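Wooden Worktops and Tables: Your Questions Answered

Last updated: June

These are the questions we get asked most often about living with a wooden top, whether it came from the Clarkmont or the Elstead range. If yours isn't covered, ring the workshop before 4 pm, or come in on a Friday when the finishing room is open to customers.

What is a butcher-block top made of?

Long strips of timber glued side by side. Ours are maple. The strips are cut from different boards, so you will get lighter and darker ones next to each other, and the odd knot. We fill open knots and leave sound ones alone.

Will the colour even out?

Partly. Maple goes a warmer yellow with daylight and the contrast between strips softens, but it does not disappear. Move things about during the first few months or you will have a pale patch where the bread bin was.

How often should I oil it?

Twice in the first month, then every 12 weeks or so if the top is used daily. A spare-room table can go a year. Put a few drops of water on the surface: if they soak in and leave a dark mark, oil it.

Which oil do you use?

Prirkier hard oil, two thin coats, at the workshop. Food-grade mineral oil can be used on bare wood, but don't put it over hard oil. It sits on top and stays sticky.

How do I clean it day to day?

Wipe with a damp cloth along the grain, then dry it. A little washing-up liquid is fine. No bleach, no scouring pads, no steam cleaners.

Can I leave a cloth on the wood?

A dry one, yes. A wet one left bunched up overnight will raise the grain and may leave a grey mark, and a dyed cloth can leave its colour behind as well. Hang it over the tap.

Do cups leave rings?

They can. White rings are moisture in the finish and usually fade within a day or two. Dark rings have gone into the wood and need sanding. Unglazed terracotta is the worst offender, as water passes through the base. Plastic and glazed cups are less trouble, but a wet base is a wet base – use a coaster or wipe underneath.

How do I sand out a mark?

Start with 120 grit, finish with 180, always along the grain. Sand an area wider than the mark or you will feel a dip. Wipe off the dust, leave it for an hour and re-oil. Old linseed rags can heat up by themselves, so lay any oily cloths out flat outdoors to dry before binning them.

Can I put a hot pan on it?

No. Use a trivet.

Do you sell tops on a metal frame?

Yes, the Pollock bench. It takes the same maple top, and the standard width is 112 cm. Wood moves across its width with the seasons, so the fixing holes in the frame are slotted. Don't overtighten the bolts.

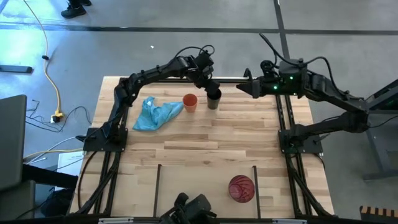

What does a replacement top cost?

It depends on size and thickness. Send us both and we will quote within 12 working days. Fixings are included and delivery is charged separately.

Comments (3)

Pin-yu Tam
Had a dark ring from a plant pot on ours. Took a good half hour with the 120 but it came out. The patch is paler than the rest, does that catch up?

Workshop
It should do by the end of the summer if it gets some sun.

Chun-yin Yuen
Is the hard oil all right for a table the children paint on? Poster paint mostly, some felt tip.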